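Sunday, December 14, 2025

# The toy rotation thing

My sister-in-law sent me a link to the toy rotation article again. This is the third year running, always in December, always with a smiley. The idea, if you've been spared it, is that you hide most of your kid's toys in a closet, leave out a few, and swap them every couple of weeks. The child then plays "deeply." The parent then drinks a hot coffee.

I have doubts.

The article says children with fewer toys out play longer with each one. Fine, I can believe that. If you lock me in a room with one magazine I'll read it longer too, including the ads. I wouldn't call it focus.

Then there's the app. Miltside will schedule your rotations and send you a reminder when it's time to swap. It costs $9 a month, and for that you also get a printable label sheet. My friend Heledd Prydderch paid for it in the fall and used it for 31 days. Her son found the closet in the first week. After that he did his own rotations, mostly at six in the morning.

Her husband thinks it would have worked with a lock. Maybe. I'd like to meet the family that locks up the train set and has a calmer house afterward.

What bothers me more is how the advice always ends in a shopping list. You start out owning too much stuff, and the cure is matching bins, a label maker, a low shelf in pale wood, and a subscription. Eirlys Watkins over in Buckley spent $90 on the shelf alone. Her daughter sits on it.

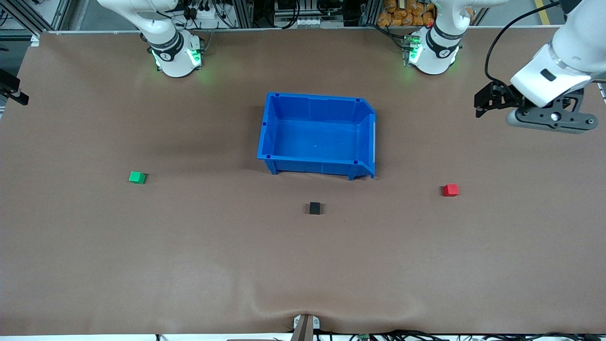 I did try a version of it last winter, to be fair. I put away whatever my kid hadn't touched in a while and didn't tell anyone. Four months later I brought it all back and he was thrilled for an afternoon, then went back to the same beat-up dump truck he'd been pushing the whole time. I suppose a rotation fan would count the afternoon as a win. I count it as an afternoon.

Having less stuff out does make cleanup faster, and I'll give them that one without an argument. But then say it's for the cleanup. Don't tell me it's brain development when what you want is to see the carpet.

Anyway, I wrote back "thanks, looks interesting" with a smiley. See you next December.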